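Ticket: Office printer drops off the network after lunch
Site: Rernberg, 2nd floor
Status: Open, waiting for supplier
Opened: Saturday, May 23, 2026

Problem as reported
The Iwasaki printer prints well in the morning. Later it shows "offline" on every computer and the queue grows. On the worst day there were 19 jobs waiting. Switching it off and on helps for two hours, not more.

What I checked first
The toner is fine and the page counter was reset in April. I gave the printer a fixed address, number 11 in our range. Before this it took a new address each day, and I was quite sure this was the fault. 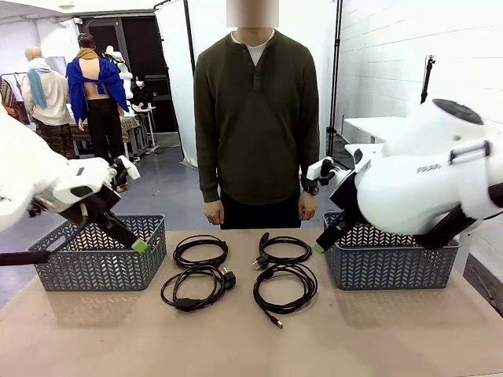
It was not the fault. The next afternoon the printer went offline again, with the same message. I could still open its settings page from my own computer, so the network itself was alive.

Then I removed the Jilari print driver from one computer and installed the basic one. From this computer I could print all afternoon – the others stayed offline.

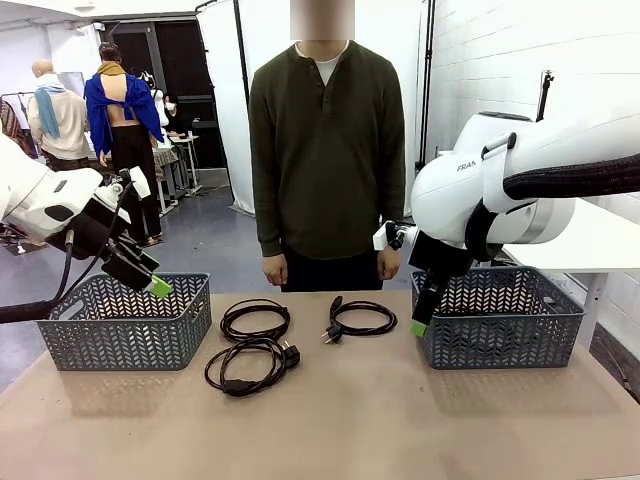

So I think the Jilari driver asks the printer for its status and does not wait long enough for the answer. The waiting time is set to 2,000 milliseconds. In the evening the printer goes into deep sleep and needs longer to wake, and after lunch it is the same.

Steps done
1. Deep sleep switched off in the printer menu.
2. Status check switched off in the driver, on all computers.
3. Old jobs deleted from the queue. Spare power cables are on the table if somebody wants to try another one. 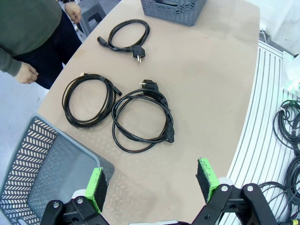 4. Test page sent every hour until closing. All pages came out.

Still open
Staltska must tell us if a newer driver exists. I do not want to keep deep sleep off for ever – the printer is warm and quite loud.

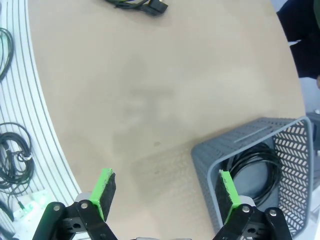

Cables on the wall panel, beside the table

Please do not close this ticket before Staltska has answered.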